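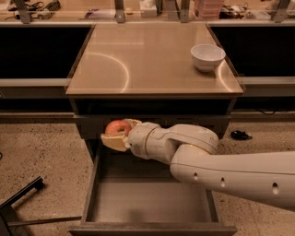
How do we place an order for classroom headphones?

Orders may be placed by purchase order, by telephone or through the schools section of the Sekance website. Purchase orders should be sent on headed paper or from a recognised school email address, and should quote the delivery address, the name of the department and the product codes required. An acknowledgement is sent by the end of the next working day.

Who may open an account with Sekance?

Credit accounts are available to maintained schools, academies, independent schools, colleges and local authorities in the United Kingdom. Nurseries, tutors and private language centres are welcome to order but are asked to pay in advance on their first order. Payment terms for account holders are 30 days from the date of invoice.

What is the difference between the Stotik 329 and the Stotik 345?

Both are full-size headsets with a padded headband and a replaceable lead. The 329 is a listening headset without a microphone and is generally chosen for phonics, reading schemes and listening tests. The 345 has a boom microphone on the left side and is intended for speaking practice, recorded assessments and language laboratories. The ear cushions and leads are the same for both models, so a school which holds both need keep only one set of spares.

Will the headsets work with our tablets and laptops?

The 329 has a 3.5 mm stereo plug and may be used with any device that has a standard headphone socket. The 345 is supplied with either a four-pole 3.5 mm plug or a USB plug, and the version required should be stated when ordering. Devices with no headphone socket will need an adaptor. Please check with the manufacturer of the device before buying adaptors in quantity, as not all of them pass the microphone signal.

Is the volume limited?

Both models are supplied with a volume limiter fitted inside the left ear cup. The limiter cannot be adjusted by pupils. Headsets without a limiter can be supplied to special order where a specialist teacher has requested them in writing. These are marked with a yellow band on the lead so that they can be told apart from the standard stock.

Can several pupils listen to one device?

Yes. The Vergara junction box allows up to six headsets to be connected to a single player, tablet or computer. Each outlet has its own volume control. The box needs no batteries or mains supply. Where more than six pupils are to listen together, a powered distribution unit should be used, as connecting one junction box to another reduces the sound level noticeably.

Do you supply storage?

Storage cases are available for 15 or 30 headsets. The larger case has wheels and a pull handle. Wall racks are also offered for rooms in which the equipment stays in one place. Racks are supplied with fixings for solid walls only, and fitting is the responsibility of the school.

How should the headsets be cleaned?

Ear cushions and headbands should be wiped with a cloth dampened with a mild, alcohol-free cleaning solution and left to dry before being put away. Sprays must not be applied directly to the ear cups. Disposable covers are sold in packs of 100 and fit both Stotik models. We do not recommend ultraviolet cabinets, as repeated use has been found to harden the cushions.

What does the guarantee cover?

All Stotik headsets carry a guarantee of 4 years from the date of delivery. It covers faults in materials and manufacture, including the speakers, the microphone and the headband hinge. Leads and ear cushions are treated as consumable parts and are covered for the first year only. Deliberate damage, and damage by liquids, are not covered. The guarantee is not affected if the school replaces its own leads or cushions using genuine parts.

Which spare parts can be bought separately?

The current parts list runs to 148 items and includes leads, plugs, cushions, microphone booms, foam windshields, headband pads and hinge screws. Parts for withdrawn models are kept for as long as stocks allow. A printed copy of the list can be requested by telephone.

How do we return equipment for repair?

Please request a returns number before sending anything back. The number must be written on the outside of the parcel. Repairs are carried out at our workshop at Firkgate, and most are completed within ten working days of receipt. Where a repair is chargeable, a quotation is issued and no work begins until it has been accepted. Equipment which is not worth repairing can be returned to the school or recycled, as the school prefers.

Can we borrow a set before buying?

Schools may borrow a sample of each headset for two weeks. There is no charge for the loan, but the school is asked to pay the return carriage. Class sets for trial lessons are limited in number and should be reserved well ahead. Those required for the examination period should be booked by the end of February.

Do you offer installation and training?

Portable equipment is supplied ready for use and needs no installation. For language laboratories and fixed listening stations, a site survey is carried out first and a written quotation follows. Staff training is included in the price of a laboratory and is normally given on the day of handover. A further session may be booked at the current daily rate.

What are the delivery charges?

Delivery to mainland addresses is free on orders over £150 before VAT. A standard charge applies below that amount. Schools in Northern Ireland, the Scottish islands, the Isle of Man and the Channel Islands should ask for a carriage quotation. Deliveries are made during term time unless the school confirms that its office will be open in the holidays.

May unwanted goods be returned?

Unused goods in their original packaging may be returned within 28 days of delivery. Opened packs of ear cushions and disposable covers cannot be accepted for reasons of hygiene. Items made or altered to order, including headsets without a limiter, are not returnable unless faulty.

Are the prices on this website inclusive of VAT?

Prices are shown without VAT, which is added at the checkout or on the invoice. Written quotations remain valid for 60 days.

Page last reviewed: 16 May 2021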